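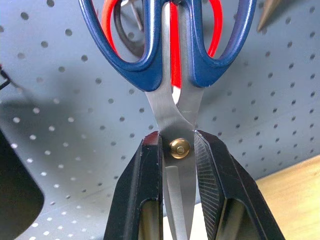

Tijeras de mango azul sujetas por la pinza junto al tornillo, delante del panel perforado. Taller de Zabala.

Informe de seguimiento del proyecto Eltura
Entidad ejecutora: Staltard
Periodo: octubre a febrero de 2026
Responsable del informe: Nisreen Nimri

1. Situación general

El proyecto automatiza la entrega y la recogida de herramienta de mano en el taller de confección y tapicería técnica de Zabala. El brazo instalado por Vonico trabaja en el puesto de preparación. Toma la herramienta del panel perforado, la deja en la bandeja del operario que la ha pedido y la vuelve a colgar al final del turno. Antes de octubre esta tarea la hacía cada persona por su cuenta, y las tijeras se quedaban con frecuencia en la mesa de otro compañero.

El puesto lleva en servicio continuo desde la segunda fase. Se mantiene el turno de mañana como único turno automatizado. El de tarde sigue con el sistema anterior hasta que termine la formación.

2. Actividad realizada

La prueba de aceptación constaba de 600 ciclos de recogida y colocación y se completó dentro del plazo. Las incidencias se concentraron en las tijeras. Cuando cuelgan unas detrás de otras, la pinza tiene poco margen para entrar, y si el agarre queda alto, cerca del plástico, la pieza gira al levantarla. Se decidió que el punto de agarre sea el metal, a la altura del tornillo o justo por debajo. Vonico modificó el programa y desde entonces no se ha vuelto a registrar ese fallo.

También se cambió la distribución del panel. Las herramientas de punta se colgaban muy juntas y se ha dejado más separación entre ganchos. Los operarios pidieron que las tijeras de uso diario quedaran en la parte baja, para poder cogerlas a mano si el brazo está parado. Así se ha hecho.

3. Efectos en el personal

No se ha suprimido ningún puesto. Las 3 personas que se turnaban en la preparación del material tienen ahora otras funciones: dos han pasado a corte y la tercera lleva el control del puesto automatizado, con la categoría revisada. El cambio de categoría se aplica desde enero.

En las entrevistas individuales, la mayoría valora que la herramienta esté en su sitio al empezar. Hay dos quejas repetidas. La primera es la espera a primera hora, cuando todos piden a la vez. La segunda viene de las cortadoras con más antigüedad, que tenían sus propias tijeras ajustadas a su mano y no quieren que entren en el fondo común. Se ha acordado que las tijeras personales queden fuera del sistema y se guarden en el cajón de cada mesa.

El afilado ha pasado a hacerse por número de usos. El encargado recibe el aviso y retira la pieza. Antes dependía de que alguien protestara.

4. Formación

Todo el turno de mañana ha recibido la formación básica: petición de herramienta, parada del brazo y recogida manual. Falta el turno de tarde. La sesión prevista se aplazó por una entrega urgente y queda pendiente de nueva fecha.

5. Ejecución económica

Del importe asignado a consumibles y recambios, 2000 euros, se han gastado 600 en ganchos, en almohadillas para los dedos de la pinza y en el cartel de normas del puesto. El resto se reserva para el segundo panel. No se solicita modificación del presupuesto.

6. Próximos pasos

Formar al turno de tarde y ponerlo en marcha con el brazo.
Escalonar las peticiones de primera hora por mesas, empezando por corte.
Montar el segundo panel junto a tapicería, si Vonico confirma el alcance del brazo desde la posición actual.
Repetir las entrevistas con las mismas preguntas, incluyendo al turno de tarde.

Los partes de incidencias y el acta del acuerdo sobre tijeras personales se adjuntan como anexos I y II.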